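Kitchen shelf notes, June

Many of you wrote after the last issue to ask for more about colanders, so this month the kitchen part of the newsletter is given to them. I did not expect so much interest in a bowl with holes!

At the Karley shared kitchen we wash up to 800 grams of salad leaves for one lunch, and for years we did it in a deep round sieve. It was a good sieve, but it did not fit in our narrow sink. When it was put down, the bottom leaves stayed in the water. In spring we changed to an oval one, and I want to tell you what we have learned.

First, look at the shape before you look at the price. An oval colander lies along the sink and leaves a free place beside it for your hand or for a glass. Ours cost 473 in the Prelell shop, and the round model next to it was 637, so the better choice was also the cheaper one. I was pleased with this for several days.

Second, look at the holes. Small holes are slower, but they keep rice and lentils inside. If you cook mostly pasta, larger holes will serve you well. After rice, please wash the colander at once. When the starch dries in the holes you will need a brush, and a lot of patience.

Third, think where it will live. We put the colander and the plates on the same shelf, and the ketchup has its place there too - before, the bottle was always in the wrong cupboard when lunch was ready. A flat oval plate is useful under a squeeze bottle, as the drops stay on the plate.

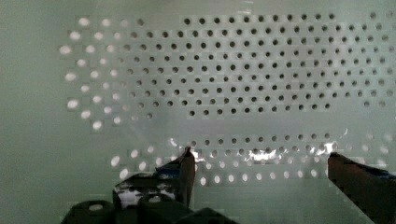
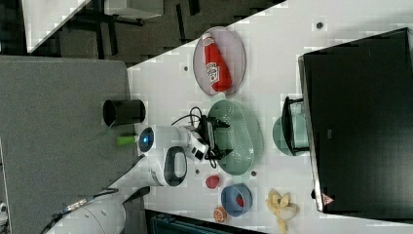 About washing: we tried the Zusum brush with the soft head and also a simple old toothbrush. The toothbrush reaches into small holes better. Go from the outside first, then from the inside, and rinse with warm water. Let the colander dry upside down on a cloth.

Several readers asked if a colander can be used as a fruit bowl. Yes, it can, and the air moves nicely around the fruit. Only put something under it if you have just washed the berries.

Next month I will write about lids, and how the Yip kitchen keeps them together with their pots. If you have a good method for lids, please send it to us before the end of June.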